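Laine Sakalauskas

1/ The old Stekley furniture store at Hevia and Cozma has a rezoning sign up as of Monday. I pulled the application and read it so you can skip the 201 pages, most of which are traffic tables.

2/ The basics: 11 stories, mixed use, retail on the ground floor and rental apartments above. The corner is zoned for four stories right now. The applicant is Zulholm, the same company that put up the gray building by the post office.

3/ What goes: the furniture store, the shoe repair, the laundromat and the parking lot behind them. The bakery is on a separate lot and is not part of this. I have been asked that six times today.

4/ The brick front on the Cozma side stays, at least on paper. The plan calls for taking it down, storing it and rebuilding it as the first two floors. The heritage report says the brick is in fair condition and the upper windows are not original.

5/ Parking: 32 spaces underground, down from 58 in the first version that went around last year. The entrance moves to the alley. People on the alley should look at the truck turning diagram, because it shows delivery trucks backing out past the garages.

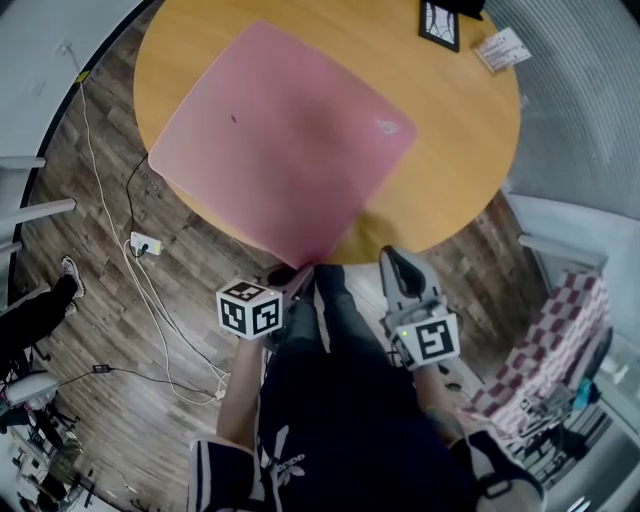

6/ Shadows are the part I had trouble following, so I worked it out at home. The study only has drawings for March, June and September. I wanted to see how the building sits against the school yard, and the corner lot is turned off the street grid, which the flat drawings don't make easy. Think of a square mat set at an angle on a round table, so the corners point out where you'd expect the sides. The tower sits on the lot the same way. One corner points at the school yard, and the long shadow comes off that corner in the morning.

7/ By the applicant's own drawings, the yard is in sun by 11 in March. There is no drawing for December. I have asked the planning office for one and will post it if they send it.

8/ Affordable units: 8, all one-bedrooms, held at the lower rent for 15 years. After that they go to market rate. The letter from the city's housing staff asks for some two-bedrooms in the mix. Zulholm's reply says it will "review" that.

9/ The laundromat matters more than people think. The next closest one is across the tracks, and the bus that goes there stops running at seven. I asked the owner if she has been offered space in the new building. She said there has been one phone call and no offer.

10/ Written comments go to the planning office and have to include the street address of the site. The public meeting is in January, at the library, 6:30 p.m. The room is upstairs and the elevator is working again.

11/ I live two blocks away and I rent. I don't mind the height much — I do want the December drawing and an answer on the laundromat before I write my own letter. If you spot something I got wrong, give me the page number and I'll fix it.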